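Sorting, checking and nesting mixed mixing bowls

Asif Usmani
Kitchen and storage notes, Ikerstead
Last revised: December

Contents
Before you start
Clearing a working area
Measuring and labelling
Checking the inside of a steel bowl
Removing marks
Drying
Building the stack
Where to keep it
Common faults

Most households own bowls from several sets. They were bought at different times, they have different rims and wall angles, and they do not nest the way a matched set does. The usual result is a tall leaning stack with the most useful bowl at the bottom. This page sets out a method for checking a mixed group of metal and coloured bowls, cleaning the ones that need it and putting them away in an order that holds. It assumes the bowls have been through an ordinary wash already.

Before you start

You will need:

a dining table or a length of worktop
a tablecloth or an old sheet
a tape measure marked in millimetres
two dry cotton tea towels
a soft sponge without a scouring face
washing-up liquid
bicarbonate of soda
white vinegar
masking tape and a pencil
paper kitchen towel or thin felt for separators

I use felt discs from Prolura, cut down with scissors. Paper towel works equally well and costs less, but it needs replacing when it picks up grease.

Allow 50 minutes for a full cupboard. The measuring takes most of it the first time and can be left out afterwards, provided the labels stay on.

Clearing a working area

Spread the cloth over the part of the table you will work on. It need not be smooth. Its job is to stop metal rims scraping the table top and to stop a round-bottomed bowl from sliding when it is leaned over. A thick cotton or a cotton and polyester mix is suitable. Avoid oilcloth, on which steel skates about.

Bring every bowl out, including the ones in use for fruit, keys or bread dough. A stack planned without them will have to be taken apart later.

Put the bowls down mouth up and close together, large ones at the back. Small bowls and dishes go nearest to you, where they are less likely to be knocked by a sleeve. Leave a clear space at least as wide as your biggest bowl.

Measuring and labelling

Three measurements matter for nesting: the outside diameter at the rim, the height from table to rim, and the outside diameter of the base.

Rim diameter. Lay the tape across the widest part, from outside edge to outside edge. Take it twice, the second time at right angles to the first. If the two readings differ by more than 3 mm the bowl has been dropped and is slightly oval. It can still be used, but it should go on top of the stack, where it will not jam.

Height. Stand the tape upright beside the bowl and read across with a ruler laid on the rim.

Base diameter. Turn the bowl over and measure the flat part only. Bowls with a fully rounded bottom and a small pressed flat tend to rock in a stack if the bowl beneath has a raised centre.

Write the rim diameter on a strip of masking tape and stick it on the outside, just under the rim. My own middle bowl, a Juvel, reads 236 on the tape, and the number is all I need to find its place. Do not write on the metal itself with permanent marker. It comes off with alcohol, but on a brushed finish it can leave a shadow in the grain.

Coloured bowls in plastic, enamel or melamine should be measured in the same way. Their walls are often thicker than those of steel bowls, so a plastic bowl with the same rim diameter as a steel one will hold noticeably less and will not accept the same smaller bowl inside it.

Checking the inside of a steel bowl

A bowl standing mouth up shows very little of its wall. Lean it towards you until the open mouth faces you squarely and the light from the room falls into it. Support the rim throughout. A large bowl can lean over smaller ones for a moment while you look, provided its weight is not resting on them.

Brushed steel does not reflect evenly. Fine grain lines turn a single lamp into a long curved streak, and that streak travels round the wall as the bowl is turned. The bottom behaves differently and usually looks lighter, with blurred patches of colour picked up from the things nearby. A coloured bowl or a patterned cloth close by will show as a tint in the metal. None of these effects is a mark.

To tell a reflection from a stain, hold your eye still and rotate the bowl a few degrees. A reflection stays where it is relative to you or slides across the surface. A stain turns with the bowl. If you are still unsure, move the neighbouring items away and look again. Dark areas in particular are often the shadow of whatever is holding the rim.

The photograph shows a large steel bowl at a suitable angle, with a pink bowl behind it and a smaller round metal container at the front.

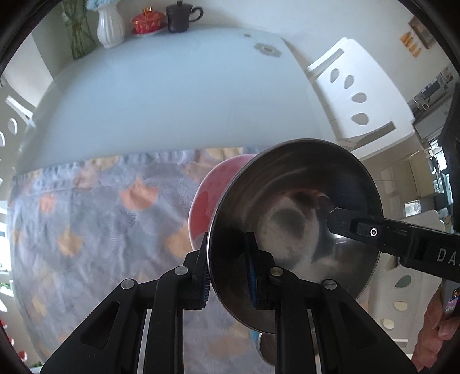
Removing marks

Work through the following in order and stop at the first one that succeeds.

White chalky film. This is limescale. Wipe with a cloth dampened in equal parts white vinegar and water, leave for two minutes, rinse, and dry at once. Do not leave vinegar standing in the bowl overnight.

Rainbow or straw-coloured tint. This is heat tint, seen on bowls that have been used over a pan of simmering water. It is harmless. Vinegar will usually lift it. If it does not, leave it alone or use a cream cleaner sold for stainless steel.

Brown sticky film. This is old oil that has hardened, and it is most common on the outside under the rim. Make a paste of bicarbonate of soda with a little water, apply it with the sponge and rub along the grain. Repeat if necessary. Rubbing across the grain leaves fine scratches that catch the light.

Small orange spots. These normally come from another metal, such as a steel wool pad or a rusty tin left in the bowl while wet. Bicarbonate paste removes fresh ones. A spot that returns in the same place has reached the steel, and the bowl should then be kept for dry goods.

Pits you can feel with a fingernail. Salt left in contact with damp steel will do this. Pits cannot be polished out at home.

The common grade for kitchen bowls contains 18 per cent chromium, and this is what keeps the surface bright. The protective layer re-forms on clean, dry metal. Chlorine bleach attacks it and should be kept away from steel bowls altogether.

For plastic bowls, use washing-up liquid and a soft sponge only. A bicarbonate paste will dull a glossy surface. Tomato and turmeric stains fade if the bowl is left on a sunny windowsill for an afternoon.

Drying

Dry each bowl with one tea towel, set it upside down on the cloth for five minutes, then go round the rim with the second. Water is held in the rolled edge of a steel bowl by capillary action and will run out only once the bowl has been inverted. If it is nested before this has happened, the water runs down between two walls and dries there as a ring.

Test a rolled rim by dragging a folded corner of dry paper towel along underneath it. A dark line on the paper means more time is needed.

Building the stack

1. Arrange the bowls in one row by rim diameter, using the tape labels.

2. Start with the largest. Place a separator in the bottom of it.

3. Lower in the next bowl and let go. It should settle on its base. Press lightly on one side of the rim. If it rocks, the base is not touching and the bowl is hanging by its wall.

4. A bowl hanging by its wall will wedge. Take it out and try the next smaller one. Start a second stack with the rejected bowl.

5. Check that the rim of each inner bowl can be gripped. A gap of 19 mm between neighbouring rims is comfortable for an adult hand. Less than 10 mm is awkward, and you will find yourself tipping the whole stack to get at one bowl.

6. Keep steel with steel where possible. If a coloured bowl has to go into a steel one, put a separator up the wall as well as across the bottom. Steel rims leave grey lines on pale plastic. The lines are metal rubbed off on the surface and can be cleaned with a damp sponge and bicarbonate – lightly, for the reason given earlier.

7. Small containers and dishes go in last, mouth up. Do not use them to store loose items if the stack will be lifted often.

8. Lift the finished stack by the outermost bowl with both hands. If anything shifts, go back to step 3.

Two short stacks are better than one tall one. I limit mine to five bowls.

Where to keep it

A low cupboard or a deep drawer is preferable to a high shelf, mainly on account of weight. Measure the clear height of the shelf before deciding on the stack, and leave enough room above it to lift the top bowl straight up.

Drawers need a non-slip liner. I have a ribbed one from Conceição, cut to size, and it has stayed flat. Avoid foam liners under heavy stacks, as they compress and take on a permanent dent.

The bowl used most often should be on top or outside the stack altogether.

Common faults

Two steel bowls have locked together. Stand the outer bowl in a basin of warm water and put cold water and a few ice cubes in the inner one. Wait two minutes and twist – do not pull straight up. A drop of washing-up liquid run round the gap helps. Never lever between the rims with a knife.

The stack rattles when the drawer is opened. The separators are too thin or have moved to one side. Replace with a double layer.

A grey smear appears on the tea towel after drying a new bowl. It is polishing residue from manufacture. Wipe the bowl with a little cooking oil on paper towel until the paper stays clean, then wash with hot water and washing-up liquid.

The tape labels come off in the wash. They will. Once the order is settled, copy the rim diameters on to a card and pin it inside the cupboard door.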